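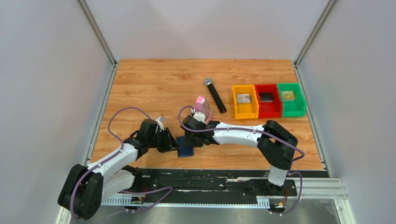
2 min read

Noise Levels in Shared Study Rooms at Retcombe
Ruth Ccori and Rigoberto Quispe

Summary

The project examined how background noise affects the use of shared study rooms in the Alvarado building. Sound readings were taken in April at two points in each room, one near the door and one near the windows. A total of 3,394 readings were kept for analysis.

Rooms facing the main stairway were louder between classes, and students left them sooner. Carpet made less difference than expected. Door seals were not tested.

Recommendations

The authors recommend that quiet study be moved to the Skokwood side of the building during the day. New door seals for the stairway rooms were quoted at $700. Readings should be repeated in the fall term.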